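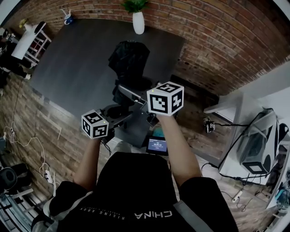 Areti Tzavaras told us on Sunday that she'd walk past the Pelia room now and want to go in, and could we please keep the plant up on the ledge. We will! It's been a lovely month (the brick wall looks so much warmer with a bit of green against it), and the white side table has found its corner at last. Of your grant, nearly 13 hours of Zoi's time went on shelves and sorting. Still to do: the cables along the floor, which need proper clips, and the dark corner by the table. Two more sessions in October should cover both.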